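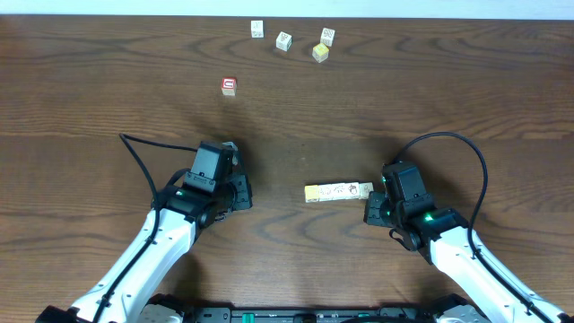 Alphabet blocks on the long table, four of them lined up and the rest still finding their places.

Old Blocks on the Privwood Table
by Ebbe Dalen

Welcome to the little corner of the site where I put the things that don't fit anywhere else! I have been meaning to make a page for the blocks ever since we got the big table into the back room, and with one thing and another (the move from Sirkden, mostly, and then a leaky window) it has taken me until now. Regular visitors will know I have a soft spot for anything small enough to fit in a child's fist, and these have been favorites of mine for years.

They came to me in a cookie tin from a church sale in Esard. I paid 5 dollars for the lot, tin included, and the lady at the cash box seemed sorry to see them go, so I promised her they would be played with and not put behind glass. I have kept that promise pretty well, I think.

A few words on the blocks

The red one is the one everybody reaches for first. It has a white panel set into the red with the printing in red as well, and plain wood color showing on the sides, and it looks so handsome out on its own against all that brown.

The yellow ones are softer, a pale buttery sort of yellow, and their pictures are faint enough that you have to lean in a bit. My mother had a kitchen that shade, which may be why I like them so much.

The cream and white ones make up most of the group. Some have a good dark picture on top and others only faint marks, and I love how different they look side by side. One in the row has what might be an animal on it, and I have had some very long talks with small visitors over which animal it should be!

And the table

I can't leave out the table, wavy grain and all. It came from Bastos, the secondhand place out past the bridge, where it had ticket number 131 still tied to a leg, and it took two of us and a borrowed truck to get it home. Those streaks of light and dark run every which way, and children like to drive the blocks along them like roads.

Page put up in March 2022. More from the cookie tin when I find the lid.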